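Storage bin

A storage bin is an open or lidded container used to hold loose goods, parts or materials. Bins are found in homes, shops, farms, warehouses and factories. The word is also used for fixed structures that hold grain or coal, and in British English for a container for household waste. This article deals mainly with movable bins and small fixed bins used for sorting and keeping goods.

Name

The English word goes back to Old English "binn," meaning a manger or a basket. For several centuries it was used chiefly for boxes that held corn, flour or bread. The sense of a divided space for bottles in a wine cellar came later and survives in the term "bin end," used for the last few bottles of a lot.

History

Early bins were made from whatever was at hand. Clay jars, woven baskets and stone-lined pits all served the same purpose. Wooden bins became common in farmhouses because they could be raised off the ground and fitted with a lid, which helped keep out mice and damp. Flour bins with a sloping lid were a usual part of the kitchen in many parts of Europe and North America into the twentieth century.

Sheet metal bins spread with factory work. Workshops needed a way to keep screws, bolts and castings apart, and metal stood up to oil and rough handling better than wood did. Plastic bins appeared in larger numbers after the Second World War and took over much of the light-duty market. They were cheaper to mold, did not rust, and could be made in several colors so that one kind of stock was easily told from another.

Types

Open-front bins have a low or cut-away front wall, so the contents can be reached while the bin sits on a shelf or hangs from a rail. They are widely used for small hardware.

Stacking bins have a rim or a set of feet that locks into the bin below. Some can be stacked when full and nested inside one another when empty. In most designs of this kind the bin is turned end for end to change from one position to the other.
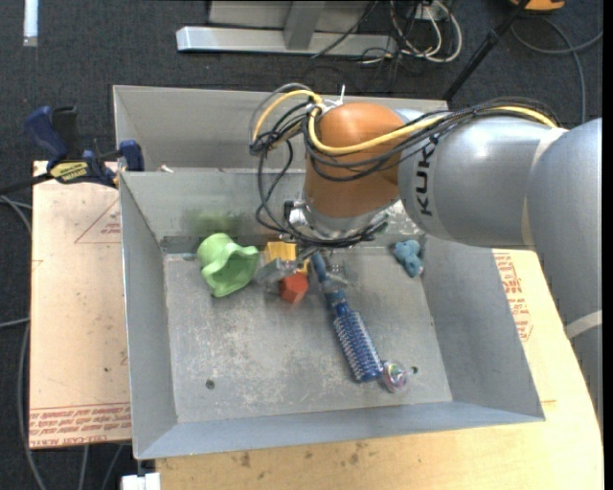 Bulk bins are larger and usually rest on a pallet or on built-in runners. Fruit growers use them at harvest, when picked apples or pears are tipped in from bags and the full bin is moved by forklift. Slots in the sides let air reach the fruit. Bins for dry goods are more often solid-walled.

Fixed bins are built into a wall, counter or cellar. Coal bins were once common in houses with a furnace — many were filled from the street through a small iron door — and some remain in older buildings, where they have been turned into closets or workrooms.

Materials

Steel is used where strength matters most. It is generally painted or galvanized against rust. Aluminum is lighter but costs more and dents more easily. Polypropylene and polyethylene are the usual plastics, and both can be washed down, an advantage in food handling. Wire mesh allows air to pass and makes it simple to see the contents. Cardboard bins are sold flat and folded into shape; they are meant for light, dry goods.

Use in stock control

In the two-bin system, each item is kept in a pair of bins. Stock is taken from the first until it is empty, and the empty bin serves as the signal to reorder. The second bin covers demand until the new stock arrives. The method needs little paperwork and is still used for low-cost parts such as washers and fasteners.

Larger warehouses give every bin a location code, normally built up from the aisle, rack, shelf and position. Goods may be kept in the same bin permanently or placed in any free bin and tracked by the code. The second method uses space more fully but depends on accurate records.

Care and safety

Overfilled bins can tip or spill when pulled from a shelf. Heavy bins are best kept between knee and chest height, with lighter ones above. Cracked plastic bins should be taken out of stacks, as a weak wall can give way under load.

See also

Basket
Crate
Pallet
Silo
Shelving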